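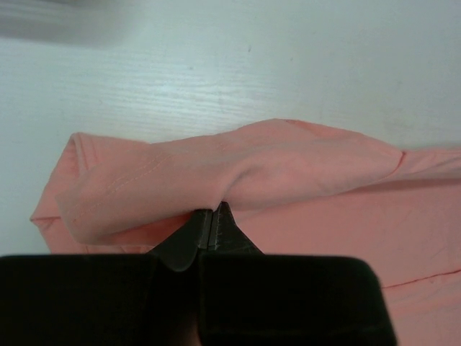 Fault log: fire door at Wukholm, ground floor, stair B

Reported by: Nanna Dalsgaard
Assigned to: Florin Grecu
Status: closed, one follow-up open
Opened: December 2021

Report
Corridor door to stair B does not latch. It swings to within a hand's width of the frame and stops. If you push it, it closes and stays closed. The magnetic hold-open releases when the panel is tested, so the alarm side looks fine.

First visit (Florin)
Closer is a Hellovum overhead arm type. Closing speed was normal until the last part of the swing. Latching valve opened a quarter turn. Door latched twice, then failed on the third try. Turned the valve back to where it was.

Checked the hinges. Top hinge had two screws working out of the frame. Tightened both, one would not bite. Door leaf rubbing on the lock side near the top.

Comment from Ebere Uzor
Please don't plane the edge. It is a certified door set and the intumescent strip runs in that edge. Gap at the top should be back in tolerance once the hinge is sorted. Same thing happened on the second floor — the screws were too short.

Second visit (Florin)
Replaced all the screws in the top hinge with 40 mm steel ones. Rubbing has stopped. Door still slow to latch with the stair window open, fine with it shut. Smoke seal on the head was folded over on itself for most of its length and was holding the door off. Removed it and fitted a new one from the Norðdahl stock, part 546.

Reset the closer. Tested from fully open, from half open and from a few degrees. Latched every time, window open or shut.

Question from Nanna
Does the door need a new label after this?

Reply from Ebere
No. Like-for-like seal and hinge screws only. Add it to the door register under number 357 and note the seal part.

Follow-up
Bottom hinge still has the old screws. Mikkel Ragnarsson to change them in January when he does the rest of the stair. Keep this door on the weekly check until then.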